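**Sturnik to Move Cabanatuan Office Into Former Kanel Building**

CABANATUAN, October 2023 – Sturnik, a payroll and bookkeeping firm serving small businesses, will move its Cabanatuan office into the former Kanel building in November. The company has signed a lease on two floors and expects to have all staff working from the new address before the end of that month.

The new office covers 3,564 square feet. The present one, above a hardware store near the public market, has been too small since the firm added its tax filing desk. Staff have been sharing workstations in two shifts, and clients waiting for an appointment have often had to stand in the stairwell.

Sturnik handles payroll for almost 300 businesses in and near the city. Most are shops, rice mills, clinics and small contractors. The firm said no client will need to sign new paperwork because of the move. Account numbers, fees and payroll cutoff times stay as they are, and the main phone line will carry over.

The ground floor will hold the front counter, a waiting area with seating and the document drop-off window. The window will open at 9 each morning, an hour earlier than at the current office. Clients who only need to leave time sheets or pick up printed pay slips can use it without taking a number.

The upper floor will be used for bookkeeping, tax filing and records. Client files from the last several years will be stored there in locked cabinets. Older files are being scanned before the move, and paper copies will go back to clients who ask for them. Requests can be made at the counter or by phone. Files that are not claimed will stay with Sturnik for the period required by law.

Fotero, the contractor hired for the interior work, began on the ground floor and has finished the wiring and the new partition walls. Painting and the installation of the service counter remain. The old freight entrance on the side street has been closed off and replaced with a ramp and a wider door, so clients who use wheelchairs will enter from the parking area and reach the counter without steps.

Parking was one of the main complaints in a client survey the company ran earlier this year. The new site has its own lot behind the building, shared with one other tenant. Motorcycles and tricycles will have a marked area beside the ramp.

The current office will stay open through the move, with one exception. The counter will close for a single day while the computers and the safe are transferred. Payroll will be processed ahead of that closure, and affected clients will get a text message with the exact date and their adjusted cutoff.

Sturnik also plans to restart its free evening classes on basic bookkeeping, which stopped when the present office ran out of space. The classes cover recording daily sales, keeping receipts and preparing for quarterly filing. They are open to any small business owner in the city, and there is no need to be a client.

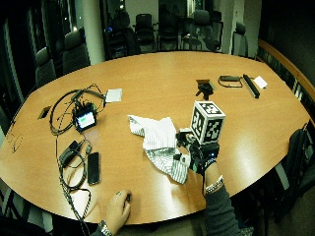
Sign-up sheets for the classes will be at the front counter once the new office opens. Questions about the move can be brought to the current office during regular business hours.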